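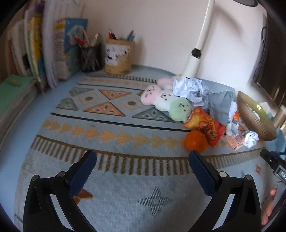 Section 3. Setting Up the Hand-Washing Station

This section covers the Calturgate hand-washing station with the standard 40-liter tank and the Onano folding stand. If your station came with the wall bracket, use the separate bracket sheet for steps 2 to 5 and come back here for step 6.

Two people are needed to lift the tank onto the stand. Allow one morning for the work, longer if the drain pit has to be dug in hard ground.

Before you start

Check that the carton contains the tank and lid, the stand, the Antunes push tap with two rubber washers and a plastic nut, the basin, the drain hose, and one hose clamp. The soap dish is packed inside the tank. Parts that are missing or cracked can be ordered from the Munthorpe store using the card inside the lid.

You will also need a spade, a bucket, clean gravel, a level, and a clean cloth.

Choosing the spot

Put the station where people pass it on the way out of the toilet, within 5 meters of the door. The ground should be firm and should not flood in the rainy season. Keep the station and its drain pit well away from any well, spring, or open water tank.

Note: At schools, ask the staff which way the children walk before you decide. A station behind the toilet block is seldom used.

Steps

1. Dig the drain pit next to the place where the stand will go. Make it 300 mm deep at the least and a little wider than the basin. Fill it with gravel to just below ground level.

2. Unfold the stand and push down on the cross brace until both catches click. Set the stand on the ground and check the top with the level. Pack flat stones under the low feet if needed.

3. Slide one washer onto the threaded end of the tap. Push the tap through the hole near the bottom of the tank from the outside. Put the second washer on from the inside, followed by the nut.

4. Tighten the nut by hand.

CAUTION: Do not use a wrench on the plastic nut. It will strip or split, and a split nut may hold for a few days before it starts to leak.

5. Lift the empty tank onto the stand with the tap facing forward. The ridge under the tank fits into the slot in the stand.

WARNING: A full tank is heavy enough to injure a child if it falls. Never fill the tank before it is seated in the slot, and never move the stand with water in the tank.

6. Hook the basin under the tap. Push the drain hose onto the basin outlet, fasten it with the clamp, and lay the other end in the gravel. The hose must slope down all the way.

7. Rinse the tank with a bucket of clean water, wipe the inside with the cloth, and let the water run out through the tap.

8. Fill the tank and put on the lid. Look under the tap for drips. If there are any, empty the tank, take out the nut, and check that neither washer is twisted.

9. Put soap in the dish and hang the dish on the side of the stand.

Litter and the drain

Keep a container for trash close to the station. Paper and wrappers left in the basin are the usual cause of a blocked hose, and they should not go into the latrine pit either. Empty the container before it overflows. A lid is useful in windy places.
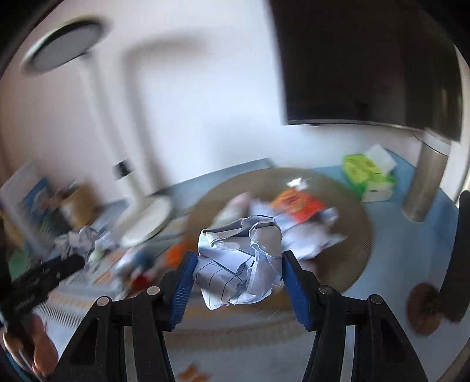 Crumpled paper and wrappers in a woven tray.

To clear a blocked hose, loosen the clamp, pull the hose off, and flush it from the lower end with clean water. Do not push wire through it.

Regular care

Every day: top up the tank, check the soap, and pick any scraps out of the basin.

Every Friday: empty the tank, scrub the inside with a brush kept only for this job, rinse, and refill. Wipe the tap handle with soapy water.

Every 3 months: rake the gravel and wash it if it has turned dark - standing water on top means the pit needs to be dug out and filled again. Check the catches on the stand for rust at the same time.

Note: If the station will be out of use over a school break, drain the tank, leave the tap open, and store the lid and soap dish indoors.

Go to Section 4 for replacing the tap.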